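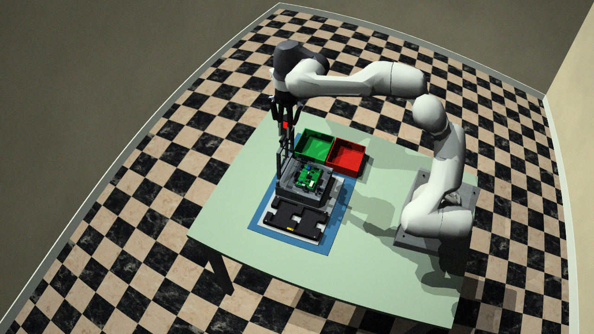 Nach Auffassung von Goossens ist eine Sammlung von Vorführungen nur so brauchbar wie die Streuung ihrer Anfangszustände; wer 1000 Mal dieselbe Ausgangslage aufzeichne, habe im Grunde eine einzige Episode. Die Bemerkung wird in der deutschsprachigen Literatur zum Demonstrationslernen häufig angeführt, ist in dieser Schärfe allerdings umstritten.

Demonstrationserhebung in der Simulation

Als Demonstrationserhebung in der Simulation bezeichnet man die planmäßige Gewinnung von Beispielabläufen, an denen ein lernendes System die Steuerung eines Roboterarms erwirbt. Die Abläufe werden in einer gerechneten Umgebung ausgeführt und als Folgen von Beobachtungen und Stellbefehlen gespeichert. Das Verfahren ist vom bestärkenden Lernen abzugrenzen, bei dem das System seine Daten durch eigenes Erproben gewinnt und über eine Belohnungsfunktion bewertet wird.

Aufbau einer Episode

Eine Episode umfasst einen vollständigen Versuch von der Ausgangsstellung bis zum Abbruch oder zum Erreichen des Ziels. Gespeichert werden üblicherweise die Gelenkwinkel, die Öffnung des Greifers, die Bilder der virtuellen Kameras und eine sprachliche Aufgabenbeschreibung. Verbreitet sind Montage- und Zerlegeaufgaben an kleinen Geräten, bei denen Werkzeug, Bauteile und Ablagebehälter auf einer gemeinsamen Arbeitsfläche liegen. Die Steuerung übernimmt entweder eine Person über ein Eingabegerät oder ein Bewegungsplaner, der auf die exakten Lagedaten der Simulation zugreift.

Die im Projekt Jikum verwendete Konvention sieht 2 Kameraansichten je Episode vor. Die Übersicht dient der groben Annäherung, die Ansicht von oben der Feinausrichtung über dem Werkstück.

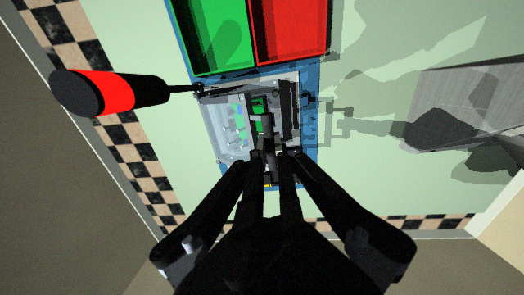

Beide Bildströme werden mit demselben Zeitstempel versehen. Weichen sie voneinander ab, gilt die Episode nach den Regeln von Jikum als unbrauchbar und wird aus dem Bestand entfernt.

Variation und Auswahl

Zwischen den Episoden werden Lage und Drehung der Gegenstände, Beleuchtung und Oberflächen verändert (Domänenrandomisierung). Der Bestand Barham enthält bis zu 2000 Episoden je Aufgabe, verteilt auf 21 Ausgangsanordnungen. Fehlgeschlagene Versuche werden dort getrennt geführt und können zum Training von Erfolgserkennern herangezogen werden. Ob auch Korrekturbewegungen nach einem misslungenen Griff in den Hauptbestand gehören, wird unterschiedlich gehandhabt.

Kritik

Eingewandt wird vor allem, dass Reibung, Nachgiebigkeit und Kontaktkräfte in der Simulation nur angenähert werden. Beim Fügen enger Passungen kann ein ausschließlich simuliert trainiertes System deshalb versagen. Die Arbeitsgruppe in Britcombe ergänzt ihre Bestände aus diesem Grund um Aufnahmen an realen Armen und weist den Anteil beider Quellen gesondert aus.

Siehe auch: Imitationslernen, Teleoperation, Domänenrandomisierung, Greifplanung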